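Skin & Ink Help Board > Aftercare and Healing

Second session booked, but the first one still looks patchy. Do I go or wait?

Hi everyone, long time reader here and first time poster, so please be gentle with me, and I'm sorry in advance for the length (my sister says I can't order a sandwich in under ten minutes).

I'm having a half sleeve done in stages at a studio in Stasstead. It's a botanical piece, mostly ferns and foxgloves, all black and gray with a little bit of soft shading, and I could not be happier with the drawing. The first session was the outline and the first pass of shading on the outer arm. It took most of an afternoon and I was very proud of myself for not complaining, except when she got near the elbow, where I complained a lot.

My second session is booked for 7 weeks after the first, and the day is coming up fast. The trouble is that the shading on the lower part, right above the elbow crease, has healed patchy. The lines are crisp everywhere else. In that one area there's a spot where the gray looks almost like it was never put in, and next to it the skin is still kind of shiny and a tiny bit raised. It doesn't hurt. It itches some at night but nothing like it did in the first two weeks, when I wanted to climb the walls.

I did everything on the aftercare sheet, or at least I think I did. I washed it with plain unscented soap, patted it with paper towels, and used a thin layer of the balm they sold me. The balm is by Erkgate and comes in a flat tin. I will confess that I may have been heavy-handed with it early on, because the sheet said "thin layer" and I come from a family where there is no such thing as a thin layer of anything, including butter.

So what I want to know is, do I keep my appointment, or move it? I've paid a deposit and the studio's policy is that you can move it once without losing the money. I don't want to waste my one move if shiny skin is nothing. I also don't want to sit down in the chair and have her send me home. And does she fix the patchy part as part of the second session, or is that a touch-up I should be asking for separately? I feel silly asking her all of this when she's so busy, but maybe I should just do it.

Thank you so much to anyone who reads this far!

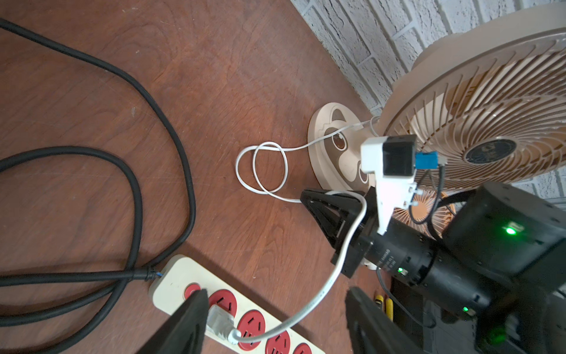 fernandfoxglove

Adding a few things since people usually ask. I'm in my forties, healthy, no skin conditions, no blood thinners. I've got two older tattoos, both small and on my shoulder blade, and neither of them gave me any trouble at all, though I also couldn't see them healing, so who knows. I work at a desk and I do lean on that elbow. I've been trying to stop. I sleep on my other side now, mostly.

3 replies

inkandoatmeal

Oh, you are not silly at all, and please do message her! I worked the front desk at a tattoo studio for years and the artists loved getting a photo ahead of time. It's so much nicer for them than finding out when you're already in the chair with your sleeve rolled up and the stencil cut.

Let me take your worries one at a time, and forgive me if I wander.

The shiny skin first. A tattoo closes up on top a good while before it's done underneath. The flaking stops, it quits being sore, and everybody thinks, well, that's that. But the new skin on top can stay a little glossy, like the inside of a shell, and it can look cloudy too, which makes gray shading seem lighter than it's going to be. Some areas get past that in a month and some take a lot longer. Near a joint is nearly always slower because you bend it all day long. So shiny and flat is usually just young skin. Shiny and raised is something I'd want her to look at, because working over skin that's still raised is no fun for you and doesn't hold the ink as evenly for her.

A little raising that comes and goes is pretty common. I have a line on my forearm that puffs up whenever the weather gets muggy, and it's been on me for more years than I'd like to say. If yours is raised all the time, and especially if it's getting thicker as the weeks go by, that's a question for a doctor or a dermatologist before you book anything more. The same goes for heat, spreading redness, anything oozing, a rash of little bumps, or if you start to feel feverish. Please don't wait on those for a reply from any of us here.

Now the patchy spot. Elbows and the skin above them are famous for this and it happens to lovely careful artists and lovely careful clients. It stretches, it rubs on desks (ahem), and the skin there is just different. Most artists who are doing a multi-session piece fully expect to go back over bits of the first pass. In our studio it was simply part of the next sitting and no one was charged extra, but I can't speak for hers, so ask. What you'd want to say is something like, "The area above my elbow healed light, here's a picture in daylight, would you like to rework it at the next session or leave it until the end?" She may well say leave it until the end. That's a normal answer and not a brush-off! Sometimes they want to see the whole piece balanced before they decide how dark that corner ought to be.

About the deposit. If she looks at your photo and she's the one who says to wait, lots of studios won't count that as your one move. Ask that too, very nicely, before you change anything on the booking page yourself. Once you click the button it tends to go down as you having moved it, and then somebody has to undo it.

And about the balm, bless your heart, the butter thing made me laugh out loud. Too much balm can keep the surface soggy and lift scabs early, and that can leave light places. It may have had something to do with it or it may have had nothing to do with it. By now it doesn't matter very much. What I'd do between now and the appointment is use an ordinary fragrance-free lotion once or twice a day, just enough that it disappears when you rub it in, and keep the sun off it completely.

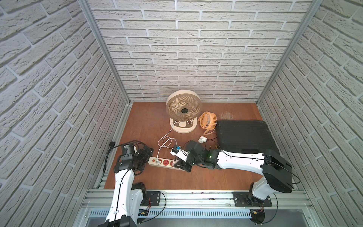 Desk fan on a wooden surface, with white brick-look walls behind.

One more thought and then I'll let you go. Take your photos in the same spot at the same time of day, near a window, no flash, with your arm bent and then straight. Take one now and one the day before you'd go in. Shading looks so different from one light to the next that I've seen people convince themselves their ink was falling out when really they'd just changed the bathroom bulb. If the two pictures look the same and the skin feels smooth when you run a clean fingertip over it with your eyes closed, that's a good sign. If you can still feel an edge, tell her so.

Let us know how it goes, I want to see those foxgloves!

grayline_steve_no_more

just go. mine was patchy too and he filled it in second time, took ten minutes. if its really not healed she will tell you, they look at skin all day. dont put vaseline on it

also kaplan soap is good if you can find it, the unscented bar. the liquid one smells like a hotel

slowheal

I'm going to gently disagree with the reply above mine, only because I did "just go" and I wish I'd waited, so let me tell you my story and you can weigh it up for yourself.

Mine is on the inside of the arm, crossing into the elbow ditch, and it was color, so it isn't the same as yours. I had my second session when the first still had a shiny raised band through it, same as you're describing. I'd taken time off work and arranged a ride, and I really didn't want to rearrange it all, so I said it felt fine. I wasn't fibbing exactly. It did feel fine! But when we went over that band it hurt in a hot, scratchy sort of way that the rest didn't, and it bled more than before, and then it took forever to settle. I ended up with a little ridge there that I can feel through a thin shirt. My artist was very kind about it and said she should have looked harder, and I said I should have spoken up more, and we've agreed to share the blame.
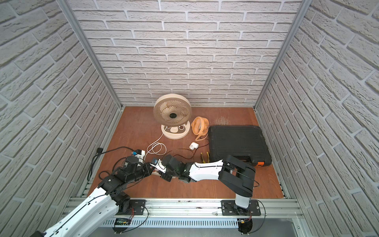 So after that I asked if we could split the rest of it differently, and I think this could work for you too. If she looks at your elbow and isn't happy, ask whether she could keep the appointment but work on a different part, up at the shoulder or around the back of the arm, and leave the elbow alone until the third session. You don't lose your deposit, she doesn't lose an afternoon's pay, and the tender part gets a nice long rest. On a half sleeve there's usually plenty of untouched skin to be getting on with. Mine did the whole upper section that way and it made the months in between go faster, because I had something new to look at.

For the leaning on the desk, I bought a gel elbow pad by Jotulero, the kind that straps to the desk and not to you, and it helped me remember. A folded hand towel would do the same job for no money. I'd avoid anything tight around the elbow itself while it's still itching.

I also changed how I slept, with a clean old cotton T-shirt laid over the pillow my arm rests on, swapped every couple of nights. I've kept it up ever since, mostly out of habit, and my pillowcases are grateful.

About asking for the touch-up, I'd get it settled in writing, even if it's only a text message. My studio does one free touch-up per piece if you ask within a set time after the last session, and on a big piece I didn't know if "last session" meant each sitting or the very end. It was the very end. Yours may be different, and it's an easy thing for her to answer when she writes back about the photo.

I hope it all goes smoothly. Elbows are the worst and you've got through the first round already.

fernandfoxglove

Thank you all, this is so kind! I took pictures by the kitchen window this morning, arm bent and arm straight, and sent them off to her before I could lose my nerve. I asked about the deposit and about doing the shoulder part first if she'd like to leave the elbow be. I'll come back and post what she says. And I've put a towel on my desk.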